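The vegetable basket problem

I own one green plastic basket, and for most of October I've been trying to decide what it's for. The sensible answer is vegetables. The other answer is vegetables, but with snacks hanging around nearby, looking innocent.

My friend Tolera Tufa believes that produce left in plain sight gets dealt with, and produce in a drawer becomes a science project. So out it all came onto the white table: the lemons, the cabbages, the carrot. I packed the basket tight because I dislike rattling.

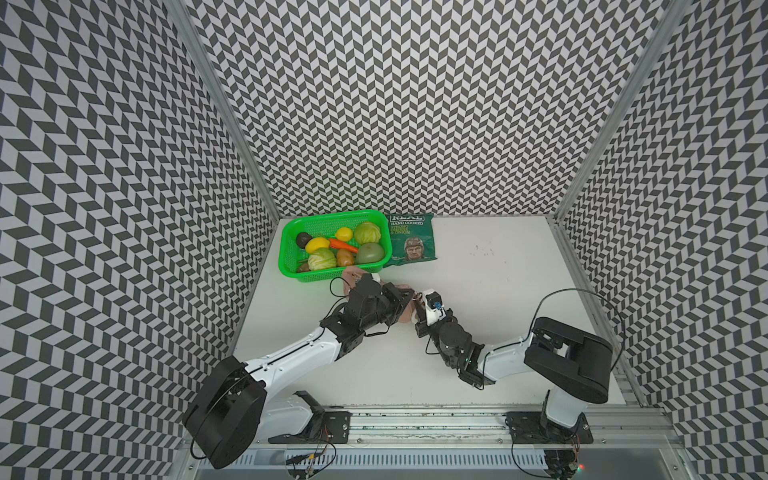 Nine in the basket, one bag of cheese and onion on the side. Pink cloth yet to find a career.

The chips do not go in the basket. I feel strongly about this. A bag lying flat on the table says "later." A bag balanced on top of a cabbage says "dinner," and I have been there. Cheese and onion comes close enough to a vegetable already without letting it move in.

I did consider buying a second basket. Kodalari had a set of 2 for 33 dollars, which seemed like a lot for something that is mostly holes. Gastirden had one for 30, also mostly holes. I closed both tabs and went back to shuffling lemons, a free hobby.

The rule I settled on is that big things go in first and the carrot lies across the middle, like a seat belt. Potatoes go wherever they fit. Potatoes don't mind.

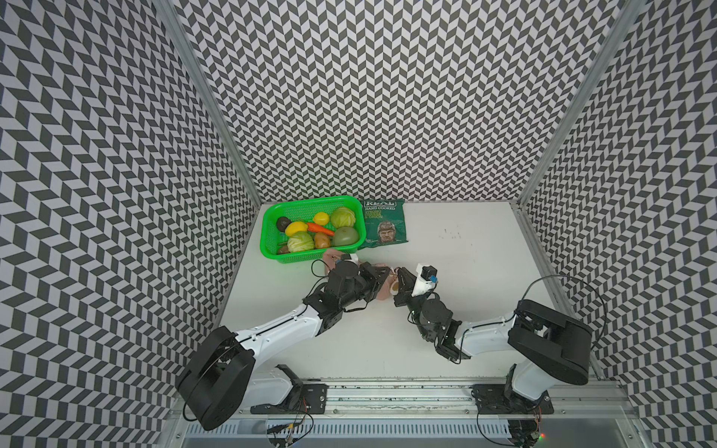 The matter of the walls

Everyone who reads this blog has an opinion about the chevron. When I posted it the first time, one commenter said it made her feel like she was falling into a sweater. Fair. The zigzags do seem to get bigger the longer you look, and I wouldn't recommend them with a headache.

But I like a busy wall behind a plain white surface. The white shows every speck, so I wipe more – in theory.
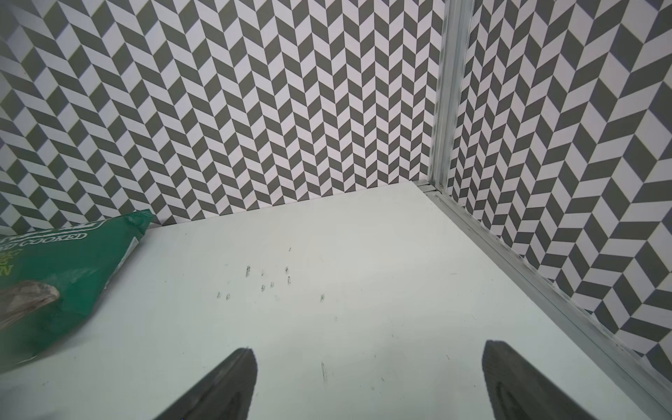 The metal strip in the corner is another story. It collects smudges the way I collect tote bags, and I've tried vinegar, dish soap and a stern look. Vinegar is ahead by a little. If you have a method that doesn't involve a special cloth sold by a man at a fair, please leave it in the comments.

Next up is the cloth drawer. I'm putting it off.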